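Travel notes > Factory visits > Kosteo open day

Kosteo bedding works, open day: a report by someone who went for the pillows

Saturday, August 20, 2022 — 5 minute read
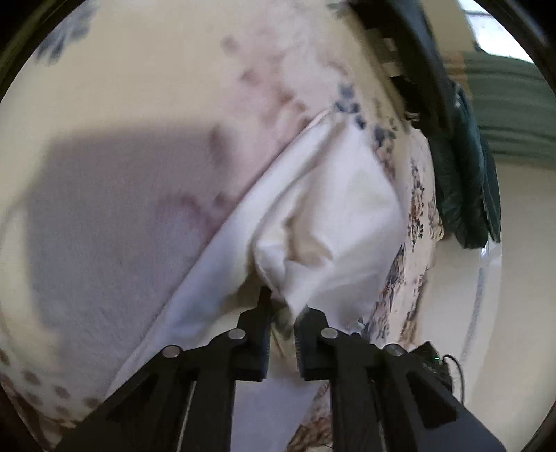

White pillow on the floral duvet, show bedroom, Kosteo.

There are people who spend a summer Saturday at a lake. I drove to Bruvitz to look at bedding being made, and I paid for parking.

Kosteo opens its doors to the public once a year. You reach it by going past the garden center, ignoring the sign that says Kosteo (it points to the old warehouse), and turning in at the second gate. I followed the sign, naturally, along with two other cars, and we all reversed out again in the order we came.

The tour started late and was led by Štefánia Vrabec, who has been on the sewing floor for 15 years and speaks at a volume suited to it. She handed out paper hats. Mine was too small and sat on top of my head like a dessert. Then we were marched through a set of plastic curtains into the filling room, where the air is full of fluff and everyone's dark clothing becomes a record of the visit. I wore navy blue. I am still finding bits.

Filling a pillow is faster than you'd think. An empty case goes over a nozzle, there's a noise like a cow sighing, and the case comes off fat. Somebody weighs it, takes a pinch out or stuffs a pinch in, and passes it along to be closed. Štefánia let us squeeze several and guess which was the expensive one. I chose the cheapest with complete confidence and described its "support" at some length to the man beside me, who turned out to be a buyer for a hotel.

The sewing floor was my favorite part. On Saturdays only a few of the machines run, but it's enough to get the idea, and there is real pleasure in watching someone take a corner without slowing down. The house range is called Lidis, and every Lidis duvet cover gets its opening at the foot end with buttons. There was a question about zippers. Štefánia answered it in the tone people use for a relative who went to prison.

After that came the print store, with bolts of cotton stacked up to the ceiling and a ladder we were forbidden to touch. Florals outsell everything else here, and have done for as long as anyone can remember. Stripes come next. A geometric pattern was attempted one May and the leftovers are now used to wrap pallets.

Then the show bedroom, which is where most of the group perked up, having been on concrete for an hour. The duvet on the bed was cream, with little blue, grey and brown flowers and leaves scattered over it, the sort of pattern my aunt would call "fresh" and then buy four of. I went in prepared to be superior about it and came out rather fond. The brown and blue sprigs keep it from going sugary, and cream is a sensible color for anybody who drinks coffee in bed and lies about it.

The pillow was plain white, and very wrinkled. I found this cheering. Every bed in every catalog looks as if it has been ironed with the occupant still inside, and this pillow had bulges and creases like the ones I own. It was soft, too. I asked whether Kosteo sells a matching floral pillowcase and was told yes, but that one plain and one patterned is how people do it now. I have been doing it that way for years by losing pillowcases.

Lunch was in the canteen: soup, bread, and a dumpling dish called Slanina special, which had been named after the cook and could have anchored a boat. I had two portions. The talk afterward was on caring for your bedding, and I'm sorry to say I heard it mostly with my eyes closed. From my notes, such as they are:

Air the duvet before you make the bed. Wash prints inside out. Shake pillows by the short ends. Do not, said with a look around the room, dry anything on a radiator and then write in to complain.

The factory shop is at the end, as factory shops are. Prices are good on seconds, where the fault is usually a crooked label or a seam you'd need a magnifying glass to find. It's less good on a full set, and the line for the register moved at the speed of a cathedral being built. Štefánia told us 400 visitors came through last year, and I believe all of them were ahead of me.

I bought a pillow. It didn't fit in the trunk with the spare tire, so it rode home in the passenger seat, and the seat belt alarm went off until I buckled it in.

Parking is by the second gate, cash only. Wear something pale.

Contact | © Bruvitz Visits | Back to top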